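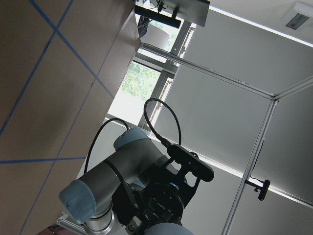
October. Up before six to work on the garden plan. The allotment at Findgate has to be laid out before the ground goes hard, and I have put it off since summer. Coffee, toast, then an hour with the seed lists. Garlic and broad beans first. Shivam Solanki wants onions too, and he is paying half the rent, so onions it is.

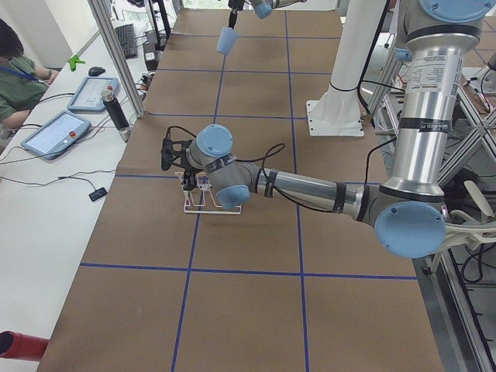

The beds will follow the old layout, long and plain, with paths between them wide enough for the barrow. I want straight edges this year. Something like those blue lines crossing a brown surface, all rectangles, would suit me fine, though the slope at the bottom will spoil it. Yaw Eshun called at noon and offered 20 bags of leaf mold. Said yes.

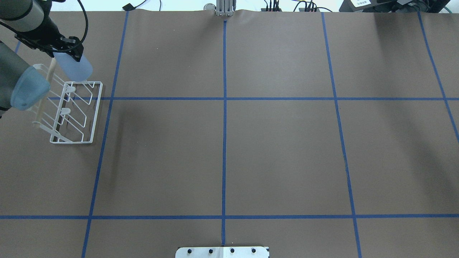
Is it too late to plant garlic? The end of the month is still fine if the soil drains, and ours does on the upper side.

Ordered 100 onion sets from Mesura and a roll of netting. The netting was dearer than last year.
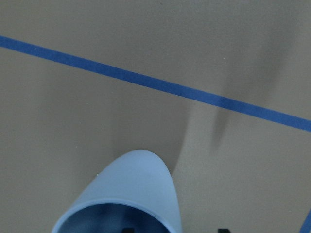
The onion sets should come by mail next week. Will put them in the shed until the top bed is dug. Knee sore again after supper. Need to call about the water key and find the good spade.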